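Ticket: Fish finder drops depth at speed, reads normally at rest
Product: Wodum 8 sounder, transom transducer
Opened by: Reda Kamel
Handled by: Lejla Lazarević, Sqalli Marine Support
Status: Closed
Last updated: 10th June

Problem as reported

The boat is an aluminum runabout used mostly for snapper and flathead off Skedavness. The sounder was fitted in December and worked fine all through the first few trips. Now it loses bottom as soon as the boat gets on plane. The depth number flashes, sticks on the last good reading, then goes to dashes. Back at idle it picks up again after 4 or 5 seconds. Fish arches look normal when drifting. GPS and charts are not affected.

Owner had already done the following before opening the ticket: restarted the unit, restored factory settings, cleaned the transducer face with dish soap, and swapped the fuse. No change from any of these.

First reply (Lejla)

Losing bottom only at speed is usually air under the transducer. It can also be voltage drop or electrical noise from the engine, so we need to split those before you move anything. Please do these in order:

1. Tie up in at least 8 feet of water. In neutral, bring the engine up to the rpm where the reading drops out. Watch depth and voltage.
2. Run on plane with sensitivity on manual and note the speed where depth is lost.
3. Look at the transducer from the side with the boat on the trailer and tell us how it sits against the bottom of the hull.

Owner's results

Step 1: depth held steady at the dock, voltage 13.1 and did not move. Step 2: lost bottom at 14 knots every time, both directions, flat water. Step 3: transducer is nose down a little and the bottom face is level with the hull. It is also right behind a strake, which I had not noticed when I put it on.

Second reply (Lejla)

Steady depth at high rpm in neutral makes noise and voltage very unlikely. The strake is the likely cause. Air runs back along it and goes straight over the face. Move the bracket sideways so it is in clean water, on the side where the propeller blades are going down, and at least 15 inches from the prop. Level the face fore and aft, then drop it 1/8 inch below the hull.

Mark the new position before drilling. Put painter's tape on the transom and draw on that, and check twice with a straightedge held along the hull bottom.

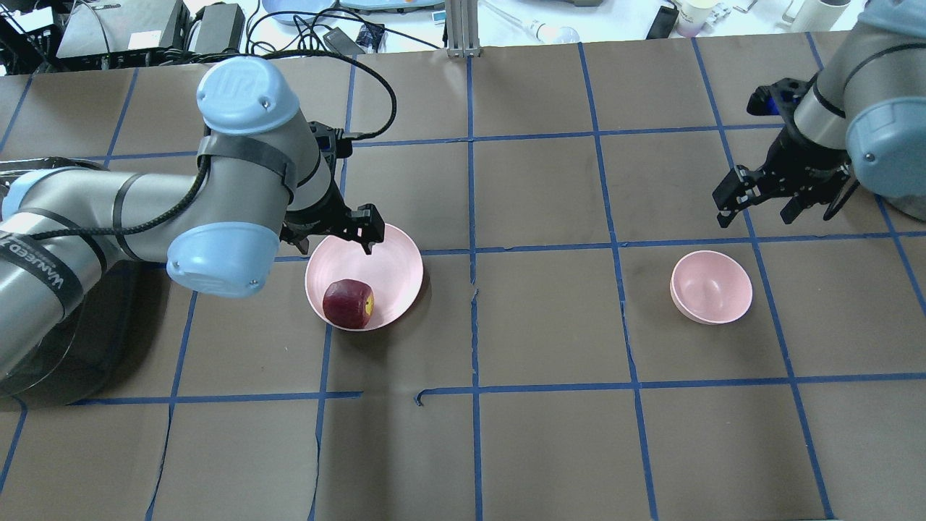 Blue tape lines on brown paper.

Fill the old holes with marine sealant. If you use the Zisholm mounting plate you only drill the hull once and can shift the bracket on the plate afterward. Leave the cable slack enough for the transducer to kick up, and keep it away from the engine harness where it crosses the splashwell.

Owner's update

Moved it to starboard on the Zisholm plate. First run was better but it still dropped out at 21 knots. Lowered the bracket one more notch and it now holds bottom to 25 knots, which is all I get with two aboard and a full bait tank. Tested out to 90 feet on the reef edge. There is a bit of a rooster tail off the bracket now.

Closing note (Lejla)

A small rooster tail is fine. If it gets into the splashwell, raise the bracket half a notch and test again. Turn sensitivity back to auto and set the depth range to auto as well, as the manual range from the test can hide the bottom in deeper water. Closed at owner's request.

Comments (3)

tinnie_dave: Same problem on mine with the older Wodum. Mine was a rivet line, not a strake. Moved it three inches and it was fixed.

Marlowe K: Does the 1/8 inch figure apply to fiberglass hulls too?

Lejla Lazarević: Start with the face flush on fiberglass and lower it only if you lose bottom.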